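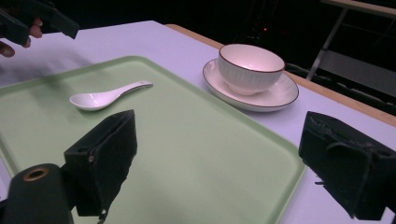

Jostex hand-held gripper pair, review after ten weeks of use
Posted October 27, 2024
My rating: 2 out of 5

I bought two of these grippers for our small lab at Moroz, where we record table tasks by hand and later give the recordings to a robot arm. The work is simple to explain. A person holds one gripper in each hand, moves the dishes from a tray to the table, and the tool saves the position of the fingers all the time. I am writing this review mainly because of one fault, which I did not find in any other review before I bought.

First, the good points. The grip is comfortable also for people with small hands. The padded fingers are kind to porcelain, and they hold a ribbed cup better than the bare plastic fingers of our old set from Stilard. A flat spoon handle is more difficult, but after some practice everybody in our group could do it. The trigger is light. I could work a full morning and my wrist did not complain, and this I could not say about the old set.

Setup took me one afternoon. The manual is short and the translation is not very good (mine is maybe not better), but the drawings are clear. The software found both grippers at the first try.

Now the problem. The gripper measures how wide the fingers are open, and this value goes into the recording. On the right gripper the value slowly moves away from the truth. In the morning, fingers fully open are recorded as fully open. After some hours of work the same position is recorded as a little closed, and later as half closed. There is no warning light, no message, and the preview on the screen looks normal. You feel nothing in the hand.

We did not notice it for too long. We had 2,643 recordings when we first ran the result on the arm. The arm went to a cup, closed too early, and pushed the cup over the edge of the table. On the next try it pressed the cup from the side with much more force than was needed, and the cup broke. One piece flew outside of the work area. No person was hurt, but I was standing closer than I should, and after this day we put a clear shield in front of the arm and moved the stop button to the side where the operator stands. I recommend to do both before the first run, with any brand.

When I checked the files one by one, 357 of them were clearly wrong. All were from the right gripper, and all were from the later part of a session. I opened the housing -- please note that this may end your warranty, ask first -- and found that the small magnet for the sensor was not fixed well on its shaft. With each hard squeeze it can turn a very small amount. The left gripper had a drop of glue in the same place. The right one had none.

I wrote to Jostex support. The first answer came after 13 days and told me to restart the software. Restarting does set the value back to zero, so the fault disappears for a while, but the cause stays. The second answer was better. They agreed that the magnet should be glued and offered to exchange the unit, with shipping in December. I accepted, and until then the right gripper is in a drawer when we do serious recording.

If you already own this set, my advice is a short test. Open the fingers fully, write down the value, work for two hours, then open fully again and compare. Do it with the fingers closed as well. We now do this before lunch and at the end of the day, and it takes less time than making a coffee. If the two values differ, do not use the files from that session before you have looked at them.

Other small remarks. The straps on the finger pads collect dust and should be cleaned with a dry brush. The carrying case is too tight for both grippers with cables connected. Spare pads are sold only by the Jetunmont web shop, and they were out of stock both times I looked.

I would give four stars for the comfort and the pads. But a measuring tool that gives wrong values silently is a safety matter as soon as a machine repeats these values, and so I stay with two. If the exchanged unit holds its zero for a full day, I will change my rating.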